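Migration and the Sea - Handout 6
Who picks up whom, and where do they put them down?

Reading for this session: chapters on distress and delivery in the course pack. Please read them before you arrive. Last time it was plain from the silence who had.

1. What counts as distress

The duty to help people in danger at sea is very old, and was a custom among sailors long before anyone wrote it into a treaty. The modern versions are in the SOLAS Convention, the 1979 SAR Convention and Article 98 of the Law of the Sea Convention. A ship's master who learns of people in distress must go to them with all possible speed, so far as this can be done without serious danger to the ship, the crew or the passengers.

The duty makes no exception for nationality, papers or the foolishness of the voyage. A stockbroker on a sinking yacht and a family in an overloaded dinghy are in the same legal position, though the stockbroker will usually have the better radio.

The awkward question is when distress begins. An engine that still runs, a sea that is still flat and 80 people in a boat made for a dozen: is that distress now, or in three hours? Some coastguards treat any badly overloaded boat as in distress from the moment it is seen. Others prefer to "monitor", a word that covers everything from shadowing a boat all night to writing it down and going for coffee. Watch for it in the case reports.

2. Search and rescue regions

The sea is divided on paper into regions, and each coastal state looks after its own. The lines don't give the state any ownership of the water. They say who has to pick up the phone and organise the response, and the boat that goes out may belong to somebody else entirely.

Two common problems:
- Regions overlap, and each side believes the other is in charge.
- A region is declared by a state without the boats, fuel or night shift to cover it.

In both, the call gets passed along. Keep a note of how often, in the cases we read, the longest delay is on land.

3. Place of safety

A rescue isn't over when people are lifted out of the water. It ends when they reach a place of safety, where their lives are no longer threatened, their basic needs can be met and onward transport can be arranged. A ship may serve for a while. It was never meant to serve for weeks.

The treaties oblige states to cooperate so that the master is released from the job with as little delay as possible. They don't name a port. A great deal of European politics takes place inside that gap.

4. Class exercise: the Lalano

All of this is made up for teaching, so please don't look for it in the newspapers. One of you did last year and cited it.

The coaster Lalano is carrying timber to Hullau. At 4.40 in the morning in July she comes upon a wooden boat with its engine dead and takes everyone aboard. The nearest port is Plollham, in the neighbouring state. Plollham says the rescue took place outside its region. Hullau says the nearest port should take them. The owners, Ragnarsson, say every day lost costs money and would like somebody to tell them who pays. The master has a crew of 6 and food for a crew of 6.

Work in pairs and be ready to say:
- who has the first duty to coordinate, and on what ground
- what Plollham may lawfully refuse, and what it may not
- what the master should write in the log before breakfast

Ditte Þorgeirsson's commentary on the exercise is in the course pack. She is harder on Hullau than I am, and I suspect she's right. 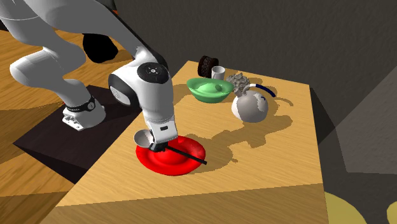 Fig. 1. Robot arm over a table with a red dish-like object (computer rendering).

5. After landing

Three things tend to get muddled in the press, and in essays.

Rescue is about life and applies to everybody. Asylum is a claim made by a person and examined one at a time. Return is what a state may do once claims have been properly turned down. Being rescued gives no right to stay, and lacking a right to stay takes nothing away from the right to be rescued. The rule against sending people back to persecution or torture - non-refoulement - also binds a state whose officials have taken people on board its own ship on the high seas. See Hirsi Jamaa and Others v. Italy, decided at Strasbourg in 2012, and read the judgment itself. The summaries going round by email are shorter and worse.

6. Written work

Choose one bullet point from the exercise and answer it in 400 words. Footnotes don't count towards the limit, but I can tell when an argument has been hidden in one. Hand in on paper, at the office in room 455, with your name on it. The last part is apparently harder than it sounds.

Next session: interception, and why it is so often called rescue.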